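Module 7 – Automatisation du pliage et évolution des postes
Support de cours, étude de cas : la blanchisserie Fultunura
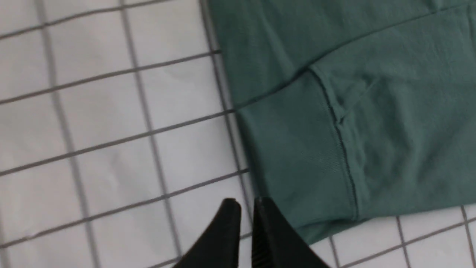
L'atelier de Fultunura traite plus de 4000 pièces par semaine. Depuis juin, une partie du pliage des sweat-shirts est confiée au système Modix ; les opératrices et opérateurs conservent le tri, le contrôle des coutures et la reprise des pièces refusées.

Effets constatés sur le travail
Les gestes répétitifs du poignet diminuent. La surveillance, en revanche, occupe une part croissante du poste et demande une attention soutenue. Les 17 salariés concernés ont suivi une formation interne ; leur classification n'a pas encore été révisée.

Points à retenir
La cadence de la machine ne doit pas fixer celle des personnes. Toute modification de poste est soumise à consultation préalable.

Lecture pour la prochaine séance : dossier Stultuleo, première partie.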